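Residents > Association > Meetings > Minutes

YILMA COURT TENANTS' ASSOCIATION
Minutes of the regular meeting, 19 October 2018
Ground floor meeting room, 7:00 p.m.

1. Opening and quorum

The chair opened the meeting at 7:04 p.m. Eleven units were represented, which meets the quorum. Two units had sent written proxies and these were accepted. The agenda was adopted with one change – the laundry room item was moved ahead of the budget, as the member who had asked for it needed to leave early.

2. Minutes of the previous meeting

Approved with one correction. Under "Bicycles," the second sentence should say that the rack is to be moved to the north side of the courtyard. The earlier version said the south side, where the drain is.

3. Laundry room

A member reported that the second dryer is again taking two cycles to dry a normal load. Brelta, who service the machines, came out after the last complaint and cleaned the vent line. It worked properly for a few weeks. Several members said they now use the first dryer only, and that there is a wait for it on most evenings.

It was asked whether the machines could be replaced under the service contract. The chair read out the relevant section. Replacement is at Brelta's discretion after three logged repairs, and only one has been logged this year. Members are asked to report every fault by phone and to write it on the sheet inside the door. Telling another tenant does not count as a report.

Moved and seconded that the secretary write to Brelta asking for a second visit. Carried.

There was some discussion of clothes left in the machines. No motion was made. The present rule stands – clothes may be moved to the folding counter once the machine has stopped.

4. Budget

The balance in the association account is $1,916. The only large expense since the last meeting was the deposit for the courtyard lighting. Dues are up to date for all but two units. Reminders have gone out to both.

A member asked why the printing cost had gone up. The notices about the water shutoff had to be printed twice, the first set having the wrong hours on it. The member asked that hours be checked with the building office before printing in the future. Agreed.

The budget report was accepted.

5. Heating

The building office has confirmed that the boiler inspection is complete. Dosetti did the work and left a report, a copy of which is in the association binder. Radiators on the top floor still need to be bled. Tenants on that floor will get a notice under the door the day before, and someone has to be home to let the technician in.

One member said the stairwell radiator on the second floor bangs at night. This was noted for the building office. Another member said it has done so for years.

6. Winter social

The social will again be held in this building. Last year's was well attended, but the food ran out early and the coffee urn tripped the breaker. The urn will go on the outlet by the window this time, with nothing else plugged in there.

A spending limit of $200 was proposed. An amendment to raise the limit was moved but not seconded. The limit of $200 was put to a vote and carried, nine in favor and two opposed.

There will be a table of sweets for the children and a small raffle. It was agreed to buy wrapped candy and chocolate only, as there are tenants with allergies who need to read the labels. Homemade food is welcome on the main table if it has a card with the ingredients.

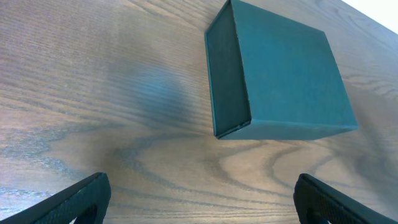
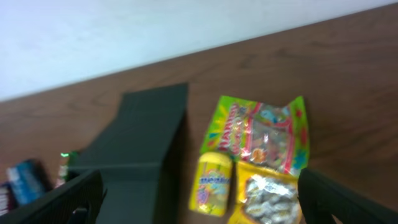
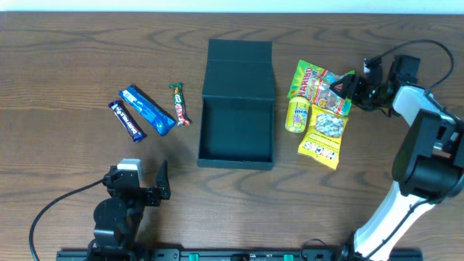 A table, with chocolate bars and candy in the last picture.

7. Courtyard lighting

Vatel has given a date for the new lights, which depends on the city permit. The permit has been applied for. Two fixtures will go over the path and one by the bins. A member on the ground floor asked that the fixture by the bins be shielded so it does not shine into the bedroom windows. The chair will pass this on to Vatel before the work starts.

The question of a timer or a sensor was left open. A sensor costs more up front. The secretary will ask for both prices in writing.

8. Other business

a. The front door closer is too strong for some of the older tenants. To be reported to the building office.

b. Packages are being left in front of the mailboxes, blocking the lower row. A shelf was suggested. The member who suggested it will measure the space and bring a drawing next time.

c. The garden plots will be reassigned in May as usual. Anyone giving up a plot should say so in writing before then. The hose is to be drained and brought in before the first frost.

d. A request to allow grills on the balconies was withdrawn. The lease does not permit them.

9. Next meeting

The date will be posted on the lobby board. Items for the agenda should be put in the association mailbox at least one week ahead.

The meeting was adjourned at 8:35 p.m.

Minutes taken by the secretary. Subject to approval at the next meeting.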